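Two arms, one table

The folding problem has been described as nearly solved for long enough that Edmund Bednarek no longer attends demonstrations of it. He runs the handling group at Venness, a contract laundry and packing firm, and his interest is narrow: whether a machine costing less than a used van can do a chore for a full shift without a person beside it.

We use cookies to improve your experience on this site. By continuing to browse you accept our cookie policy.

Most of the recent work uses two small arms fixed to a table, trained on recordings of a person doing the same job by remote control. The hardware is cheap and the joints are hobby-grade servos. What has improved is the control policy, the software that turns camera input into joint positions. A policy of this kind can pick up a cloth it has not seen before, which older programmed systems could not do reliably.
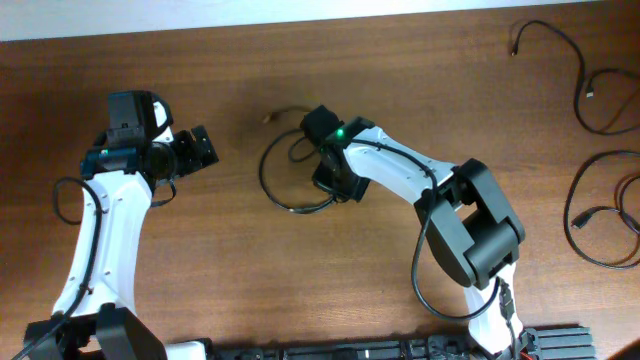 Can a two-arm machine of this class clear a kitchen table yet? In part: it can move rigid, dry items it can grip from the side, but it is slow and still needs a person to recover dropped pieces.

Bednarek's trial at Venness ran for three months and covered four tasks: pairing socks, stacking trays, closing cartons and coiling extension cords. Trays went well. Cartons were acceptable once the flaps had been creased by hand. Socks were abandoned in the second month. Cords were the worst of the set – a cable has no fixed shape, and it tends to catch on whatever is holding it.

Guido Fabbri, an engineer at Stistine, thinks the comparison with a human worker is badly framed. "You price the arm, and then you forget to price the resets," he says. In his accounts a reset is any stop that needs a hand on the machine. At five resets an hour, one attendant can watch three stations. Above that, the attendant may as well do the work.

Gatti and Bundberg, which both sell table-mounted cells to small shops, now quote reset rates in their contracts. Neither offers a household version. Bednarek has kept two stations running on trays and plans to look at cartons again in December, when the new flap tool is due.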